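Last updated: January

4. Setting up the block-sorting cell

Read this section before your first shift on the Nistmont Robotics Club arm. Two club members must be in the room whenever the arm has power. One runs the pendant and the other stays by the stop button.

4.1 Before power-on

1. Sign the log and check that the last team closed its entry.
2. Put both bins on the table, one behind the other, and clamp them where they meet.
3. Pull on each bin by hand. If it shifts, tighten the clamps and try again.
4. Look over the finger wrapping. Replace it if it is torn or sliding.
5. Walk the cables from the base to the wrist. Nothing should be pinched.

CAUTION: Keep hands out of the bins once the drives are on, even if the arm is paused.

4.2 Loading the project

1. Start the Hedia controller software and open program 184.
2. Set the speed limit to 22 percent. Do not raise it during practice.
3. Jog the arm to the home position, then to the point above the front bin.
4. Type 457 as the clearance height in millimeters and save.

Note: The Foltero contest uses its own program number. Do not overwrite 184 with it.

4.3 Placing the blocks

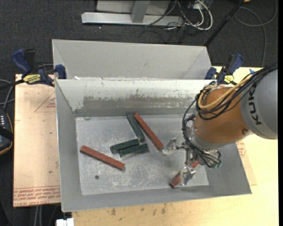

Block layout matters more than most new teams expect. For the Longo task, use three long red blocks and three shorter green ones, and drop them in at mixed angles. Leave at least one block by itself, like the red one on the left, and let others lie close together, as the greens do, so the team has both easy and hard picks to plan. Scratches and worn paint inside the bin can stay; do not repaint it.

1. Run one pick at a time in step mode.
2. Write down each missed grip and the block color.
3. If a finger touches the bin wall, stop and go back to 4.2, step 3.

Error 3974 means the home position was not saved.

Nistmont Robotics Club | Questions: ask at the club desk | © Nistmont Robotics Club | Back to top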